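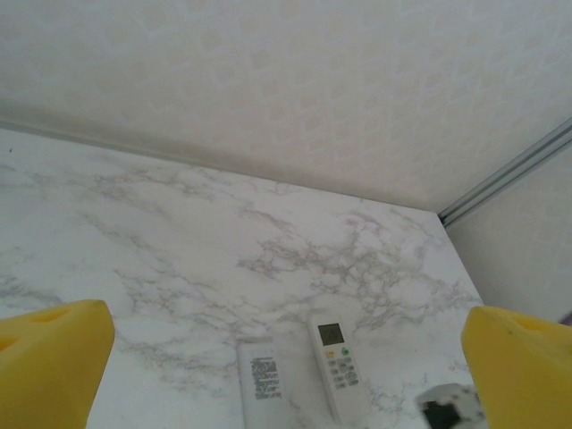

Naltar Robotics Club: Progress on the Sorting Task, October

The club entered the month with one objective, which was to prepare the Naltar arm for the household sorting round of the Bravevbridge student competition. I have served as its faculty adviser for two seasons, and I keep this page as a personal record of the work. Parents and former members are welcome to read along.

The rules of the round are brief. A team must pick up common items from a flat surface and place them in the correct tray within 200 seconds. The items are chosen by the judges on the day. Past rounds have favored objects that are thin, pale and easily confused with one another, and our practice has been arranged accordingly. Two white remote controls on a marble-patterned countertop, one face up and the other face down, make a demanding pair. The gray veins in the surface run diagonally across it, and the small printed text on the back of a remote gives the software a great deal to misread.

Students have divided the work between gripping and recognition. The gripping group prefers a wide opening on approach, with the yellow fingers kept well apart until the arm has settled over its target. The recognition group would like a slower descent – a request that has been discussed at length and is still open. Both groups keep written logs, and I have asked that disagreements be recorded there as well.

Our training set now holds 745 labeled views, of which 258 show remote controls. The Frimpong method, adopted from an earlier club project, requires that every view be checked by two students before it is used. Progress is slow under this rule, but I consider it suitable for a school program and have no plans to relax it.

There remains the matter of orientation. A remote lying face up offers a display and buttons by which it may be known, while the same item turned over offers only a label. The students have proposed treating the two positions as separate classes and merging them at the sorting stage. I had expected to advise against this. After reading their notes, I have agreed to a trial.

The Brustamov workshop is reserved for the club on Friday from 4 p.m., and the nine members on the build team are asked to bring their logs up to date before then. Tray dimensions will be reviewed first, followed by the timing of the descent.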